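4.2 Color words for everyday objects

Pale colors gave us the richest material in the whole Kelton survey. We asked 153 speakers to name household items in their own words, and the light blues alone drew 18 different terms!
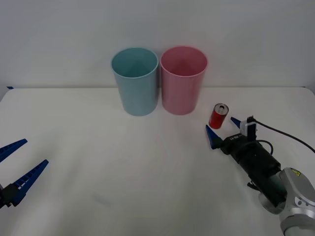
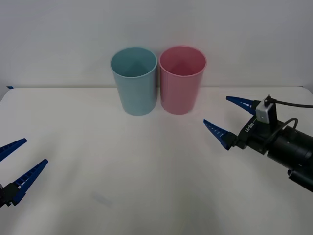
Figure 5. Two plastic cups, one light blue and one pink, side by side on a white tabletop (both views).

Pink was far steadier. Most speakers settled on one word and kept it, even when we came back in June, while blue shifted with age, with hometown and — to our delight — with whoever had just spoken. Gilmartin and Quansah found a similar pull between partners in their Prunis interviews, though with shorter word lists. We take up that effect in Section 5, where the paired sessions are coded turn by turn.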